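Why I Would Still Pay for the Slower Kit

22 October 2019

I have been meaning to write about the Clulach kit ever since February, when a friend at Toft let me take one home for a long weekend that stretched, with everyone's patience, into most of a month. For anyone who hasn't run across it, Clulach is a two-finger gripper you hold in your hand, sold by a small outfit in Vudemley, along with a recording service that turns what you do with it into something a robot arm can learn from. The kit costs 1,487 dollars, which made me put my coffee down, and the service is another 400 a year.

Now, my first feelings about it were not kind. The obvious rival is the Bulham, which comes in under 1,000, arrives ready to go, and has a much nicer box (I do love a nice box). With the Bulham I was recording within the hour. With the Clulach I spent my first evening at the dining table with a little hex key and a booklet that seemed to have been written by three people who had never met. I grumbled about it to my husband until he went to bed.

But I kept picking it up, and I think the reason is that everything on it can be changed by an ordinary person with ordinary things from a drawer. If you don't like how the pads grab, you wrap them in something else and try again after lunch. The Bulham's pads are molded in, and when they wear down you mail the whole hand back and wait.

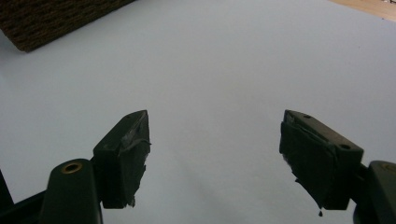

I put this to Čestmír Halás, who has sold both kinds out of his shop for years and has no reason that I know of to flatter either one. He told me most of his returns are from people who bought the easy kit and then wanted to do something a bit odd with it. "They want to pick up one particular thing," he said, "and the pads won't do it, and there they are." I was nearly one of those people myself, and my particular thing was a teaspoon.

I do have complaints, and I would like Clulach to hear them. The booklet needs a complete rewrite. The grip gets heavy in the wrist after a long stretch, and I'm no delicate flower. And the service should come with the first year paid, because by the time you add spare pads, a carrying case and shipping you are creeping up to around 2,000 dollars, and that is a lot to ask of a school or a hobby club.

Still, when my own money was on the table this fall, I ordered the Clulach. It came last week, and I've already lost the hex key.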